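Furniture in the Public Rooms of Calside Library
Second-year project report, Design and Built Environment
Sinéad Flanagan and Marisol Zavala
8 July 2026

1. Background

Calside Library was refitted in two stages. The ground floor kept its old oak tables and the first floor was given new desks from a supplier called Tundine. We wanted to find out whether the shape of a desk changes how people use it, and in particular whether they sit closer together or further apart.

Our tutor, Dr Chávez, suggested we keep to one building and do it properly. We had first planned to include the reading room on Breltevgate as well, but it was shut for most of the term and we dropped it.

2. Method

We visited on 14 afternoons, starting in November. On each visit one of us sat on the ground floor and the other on the first floor, and we marked on a paper plan where people sat down and how long they stayed. We did not record names or ages. By the end we had 2,215 entries, which Marisol typed into a spreadsheet.

We also asked regular users to fill in a short form with 5 questions. The form was too long in its first version and people gave it back half done, so we cut two questions about lighting.

3. Results

On the ground floor people took the corner seats first. When the corners were gone they took the middle of the long side, and only then the seats facing someone else. Bags were often put on the next chair. Staff told us this is the most common complaint they get.

On the first floor there are no corners, so the pattern was different. People spread themselves out evenly along the desks and left one empty place between them until the room was busy. Stays were shorter upstairs, but we think this is partly down to noise from the stairwell - the door does not close fully.

The forms gave mixed answers. Older users preferred the oak tables and said they felt more solid. Students liked the newer desks but wanted more sockets. Four people wrote that the chairs mattered more to them than the desks, and we should have asked about chairs from the start.

4. Discussion of desk shape

A curved desk takes up more floor than a straight one with the same number of places, and this is the main argument against it. It is also harder to push against a wall or join to another desk later. In its favour, the person using it can bring their work in close. With a long, curved white desk like this one, someone in a T-shirt and shoulder straps can come right up near the edge and reach both forearms out towards it. 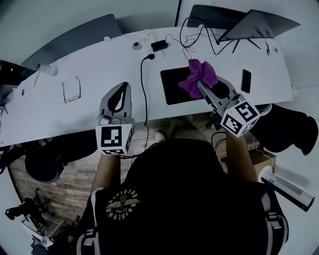

The colour is a separate matter. White tops show pen marks and need wiping more often, and the cleaning rota upstairs had to be changed because of it.

5. Limits of the study

We only went in the afternoon. Mornings may be different, as the parent and toddler group uses the ground floor then. Our plan of the first floor was also wrong for the first two visits, and those entries had to be moved by hand. If we did it again we would measure the gap between seated people with a tape instead of judging it by eye.

The seating plans and the blank form are in the appendix.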